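# Password Reuse Among First-Year Students at Tanmont College

Submitted by Lucinda Villanueva, 1 March 2019

## 1. Background

The college moved its student accounts to a single sign-on system called Cendby two years ago. One password now opens email, grades, the library catalog and the print service. If a student uses the same password on an outside site and that site is breached, all of these are exposed together.

The project had two aims. The first was to measure how often first-year students reuse their college password elsewhere. The second was to test whether a short notice on the password change page affects what they choose.

## 2. Method

A questionnaire was sent to the first-year mailing list, which held 3196 addresses at the time. It was open for two weeks. Students were asked on how many other sites they used their current college password, or one that differed only by a digit or symbol at the end. Both cases were counted as reuse. No passwords were collected, and answers were stored without names or student numbers.

The questionnaire was built in Okafor Forms. Each link could be used once. Blank and partly filled forms were removed before analysis, leaving 663 complete responses.

For the second aim, a copy of the password change page was set up on a test server in the Ileck lab. Participants saw either the standard page or a version with a two-sentence notice about reuse. They then picked a password for a dummy account and answered one follow-up question: was it new, or had they used it before?
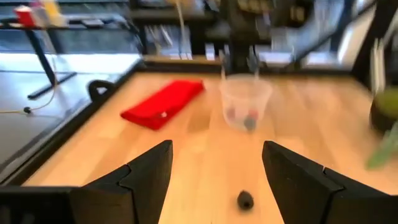

Assignment to the two page versions was done by a random number generated when the session opened. A participant who reloaded the page kept the same version. The first day's sessions were discarded after a caching fault was found that served the standard page to everyone. The fault was fixed by turning off caching for that directory.

## 3. Results

More than half of the respondents reported using their college password on at least one other site. Shopping and streaming accounts were named most often. Few respondents named a bank.

Students who said they used a password manager reported less reuse, but this group was small and the difference should be read with care. Several of them kept the college password outside the manager so that they could type it on lab computers.

In the page test, participants who saw the notice were more likely to report choosing a new password. The effect was modest. It was weaker among those who closed the page quickly, which suggests the notice was not read.

## 4. Limitations

- All reuse figures are self-reported.
- Students with an interest in security may have been more willing to respond.
- The dummy account had no value to the participant, so choices made there may not match choices made for a real account.
- The notice was tested in one wording only.

## 5. Recommendations

1. Add the notice to the live Cendby page, above the entry field.
2. Check new passwords against a list of known breached passwords and reject matches.
3. Drop the forced change each semester. Many comments described adding one to the final digit.
4. Offer two-step sign-in to first-year students, starting with email.

A follow-up questionnaire is planned for April, using the same questions and the same definition of reuse. The raw responses will be deleted once it has been scored.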